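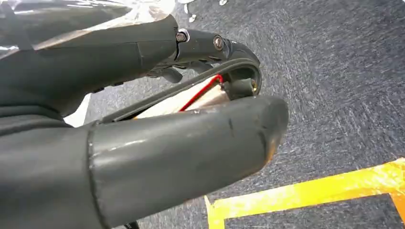 Project report: Govau hand kit, is it worth it for the teaching lab
Mateja Lazarević, robotics elective, second report

1. What we were asked to do
Get the Govau hand kit running on the lab arm, do a pick up task with it, say if the department should buy more. Our group had it from February. One hand, one wrist plate, one cable set, the Mulberg control software on a stick. No printed manual, only a PDF and it is for the older version.

2. Setup
Took two afternoons. Mechanical part is easy, hex screws everywhere, all the same key except the wrist plate. Software was the slow bit. Mulberg didnt find the hand until we changed the port name by hand in the config file. Wrote to Soliman (the reseller) and got a reply the next morning, correct answer, so good marks for support.

Calibration is open, close, open, then save. If you forget save you start over. We forgot save.

3. The task
Pick up a flat piece off the floor and put it down in a marked area. Floor and not table, the arm reaches lower than we expected and the carpet stops things sliding away. Carpet also gives a bit when the thumb pushes down, which helps with thin parts, so our numbers are probably kinder than on a hard surface. Should of tested both.

Hand was driven by a person for the first 80 tries, then 95 tries replaying the recorded moves.

4. What we found
- The hooked fingertip is good at getting under an edge. Bad at letting go, it drags the part back toward the palm when it opens. Opening slower helped.
- Thumb is thick. Strong, but it blocks the view from the wrist camera, you lose the object right when you need it. Biggest complaint from everybody who drove it.
- Thin wires are trouble. They get in between the fingers and you cant tell from the camera if you have the wire or the part.
- Thumb surface marks easily. Only cosmetic as far as we know.
- Replay drifts. Fine at the start of a run, worse later, recalibrating fixes it.

5. Compared with the other one
The lab also has the Ititton two finger gripper. Less clever, much faster to set up, and it releases clean. For first years I would give them the Ititton. The Govau is better for odd shapes and for anybody doing a project on grasping.

6. Recomendation
Buy one more, not a full set. Ask Soliman for the current PDF first. Ask also about spare fingertips, we couldn't find them sold seperate.

7. To do
Hard floor test. Move the camera higher on the wrist, 3 cm maybe. Put the config file in the shared folder so the next group doesnt lose a day on the port name.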